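Flatunico notebook – November, evening, shared shop in Fakville

Picked up where we left off. Rail is back on, both base plates torqued down again. Left one had walked a hair on the slot nuts so I swapped those for the longer ones from the Bastano bin. Seems stiff now. Check again after a few hundred moves.

Firmware reflashed on both wrist boards. Left took first try, right needed 5 attempts and a diferent USB cable. Throwing that cable out, if you see it back in the drawer please throw it out harder.

Step counter on the shoulder read 2,481 after homing, should be 2,000. Same number three times running so it's an offset, not slip. Put the correction in the Mulder config file, NOT in the code. Homes fine since.

Moved on to the bag job. Snacks in the basket on the right, paper bag in the middle, right arm on the bag opening, left arm up next to it. Camera on the left wrist only for now, want to see how far we get without the overhead one.
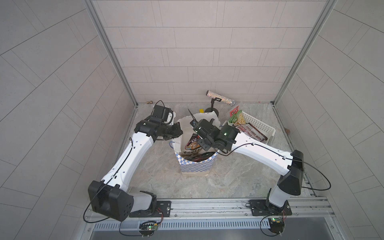 Bag job, right gripper over the opening, left alongside. Basket still has three packs in it.

Notes for whoever runs it next:

Paper bag is a pain. Any sideways load and it wants to tip. Tried a slower approach, speed down to 66 percent, better. Left arm should probably hold the rim but I haven't written that yet.

Flat pack across the front of the basket is the hard pick, jaws want to come in steeper than the wrist limit likes. Upright bag at the back is easy if you grab high.

Cable on the right arm – watch it when the link swings out low over the floor. Needs one more clip near the elbow. Have clips, forgot them at home.

Small brass fitting on the floor, back left. Don't know where it's from, don't toss it untill we've checked.

Grout lines on the side walls confuse the depth a bit at the corners. Masked them out in software, ugly but ok.

To do:
clip for right cable
rim hold routine, left arm
recheck base bolts
label the two power leads, mixed them up again tonight
back up the Mulder config before anybody touches it

Stopped 10:40 pm, power off at the strip.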